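Home | Kitchen | Desk & Study | Laundry | Workshop | Tips Index

Setting up a grading corner at home that you can stand to sit in

October 2, 2022

I teach three sections of intro statistics at a community college, and every fall I bring home more paper than the recycling bin can hold. Last year I kept a tally on the inside of a cabinet door: 1,207 quizzes, problem sets and lab write-ups between August and finals. All of it went across my kitchen table, and some of it still smells like onions.

So I finally made myself a proper corner, and a few people in my department asked how it works. These are the bits I'd do again.

Get the papers off the eating surface. I used to think I'd just clear everything up before dinner. I never cleared up before dinner. Now there's a narrow table in the hall where the shoe rack used to be, and the shoes live in the closet and everybody has survived.

Sort before you read anything. I alphabetize the whole stack first (ten minutes, with the radio on) so that entering scores later is one straight run down the roster. If you do it after grading you're tired and you put the Martins before the Marshes.

Use dish racks for the piles! The cheap wire kind with slots for plates. Folders stand upright in them, you can see every section at once, and when the semester ends you hose it off and it's a dish rack again. My colleague Wakana Shibata uses a toast rack for hers, but she teaches seminars, so her stacks are tiny and I'm jealous.

Grade one question at a time across the whole class. You get faster, and you're fairer too, I think - by the eleventh paper you know just what you're taking points off for. I flip the stack over between questions so the same poor student isn't always last when I'm cranky.

For coffee rings, keep a stack of scrap cardboard squares on the table and put the mug on one every single time. If you've already splashed a student's paper, blot it with a paper towel, lay a clean sheet on each side and leave it under a heavy book overnight. Please don't use the hair dryer. I did, and the page came out like a potato chip.

Red pen on a light tabletop comes off with a little rubbing alcohol on a cotton ball, most of the time. Try a hidden spot first, especially on anything painted or varnished. My hall table has a dull patch the size of a quarter where I didn't.

Pens in a loaf pan. It's heavy enough not to tip and long enough for a ruler.

Keep a spare key for the file box somewhere outside the house. Student records need to be locked up, and I spent most of one October evening picking at a lock with a hairpin while 900 points' worth of midterms sat inside. Subira Mosoti down the hall at work has my spare now, taped under her stapler.

And a timer. I use the one on the stove because I have to get up and walk over to shut it off. Forty minutes, then up, water, stretch, look out the window at the neighbor's dog. If I skip the break my comments get short and my handwriting gets awful, and then I have students in office hours asking what "unclr, see p" means.

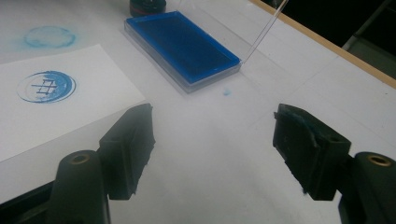 How long should I keep graded papers that students never pick up?

Check your school's policy first, because they differ a lot. Mine asks for one full semester after the course ends, so I box them by section, write the toss date on the lid in marker and shred them when it comes around.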